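The hanger that stopped the line

A tangled cable, a stuck thumb and a long week in Kaltley

There is a particular silence that falls over a workshop when somebody has pressed the big red button. I had been at the Ashworth unit in Kaltley for less than an hour, and had only just been handed a mug of tea, when I heard it for myself. The fans carried on, the strip lights carried on, and everything that had been moving simply wasn't any more. On the far side of the room a robot hand was holding a clothes hanger rather more firmly than it had been asked to, and the hanger had snapped.

Nobody was hurt, I should say straight away, and the hanger cost next to nothing. But it was the third one in two days, and the team had promised themselves that a third would mean stopping properly and finding out why. So my cheerful little piece about robots learning to put the washing away became a piece about a fault, and I have to admit I found it far more interesting.

The project is called Grunava, and its aim is modest enough to explain over a garden fence. Laundries and clothes shops handle hangers by the thousand, picking them up, turning them the right way round and dropping them into baskets, and it is dull work that makes people's wrists ache. Ashworth would like a machine to do it. To teach the machine, people put on sensing gloves and do the job themselves, over and over, while every bend of every finger is recorded. The team had 2,000 of these recordings by the time I arrived, some of them going back to October, and the robot learns its grip from them.

I tried the gloves, of course – you can't put a thing like that in front of me and expect me to keep my hands in my pockets. They are heavier than you would think, and for the first few minutes I was as clumsy as a toddler in mittens. You soon forget the weight, but the cables take longer. I kept wanting to turn my wrist and finding that I was thinking about the lead instead, and whether there was enough of it.
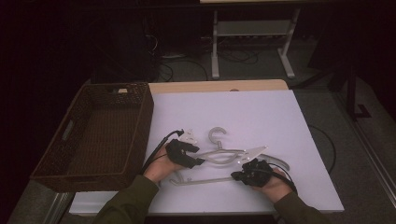
It was the leads, in the end, that gave the game away, though it took most of the week to get there. The first suspect was the robot itself. Its fingers were taken apart on the first afternoon, cleaned, measured and put back together, and there was nothing wrong with them at all. The second suspect was the software, which had been updated not long before, and a whole day went on putting the old version back and watching it break a fourth hanger in exactly the same way. I was told, a bit wearily, that this counted as good news.

After that they did what I suppose they might have done at the start, and sat down to go through the recordings. It is slow going. You watch a pair of hands pick up a hanger, and next to it you watch a wobbly line that shows how far the thumb has closed, and then you do it again. Somewhere in the second morning of this, one of the engineers noticed that the line for the left thumb sometimes went flat. The hand was plainly opening, but the glove went on reporting it as shut.

The cause was a small connector on the left glove. When the cable was pulled a certain way, as it would be if the wearer reached far across the table, the connection dropped out for a moment. A sensible person would expect the recording to show a gap at that point. Instead the system filled the gap with the last number it had been given, and carried on as if all was well. The robot, being an obedient sort of pupil, had learnt that there are times when you let go with your fingers and keep squeezing with your thumb. A hanger won't put up with that for long.

When they searched the whole collection for that flat line, they found it in 600 recordings. I think there was some relief in the room that it wasn't more, but it was still a great many hours of somebody's patient work, and every one of them had to come out. Of the rest, 26 were doubtful and went out as well, on the grounds that nobody wanted to be back here in a month arguing over them.

What stays with me is the safety side of it. Grunava works behind a guard, and its grip is limited, so the worst it could do was spoil a hanger. The same fault in a stronger machine working beside people would be another matter, and the engineers talked about that a good deal more than they talked about the lost time. There had been no alarm, because as far as the system knew there was nothing to be alarmed about.

The changes they have made are plain ones. A lost signal now stops the recording and sounds a buzzer, which made me jump twice. The cables have more slack and a clip to take the strain, and each session begins with 12 slow openings and closings of the hand, checked on the screen before anyone touches a hanger. Fiketti, the firm that supplies the connectors, has been sent the whole sorry story, along with the worn parts, and is looking at a version that locks into place.

I went back on my last afternoon to see the robot running again on what was left of its lessons. It was slower than before, and it dropped one hanger on the floor and missed the basket with another. The team seemed quite content with this. They had a fresh batch of recordings to make, and someone was already asking whether I fancied another go with the gloves.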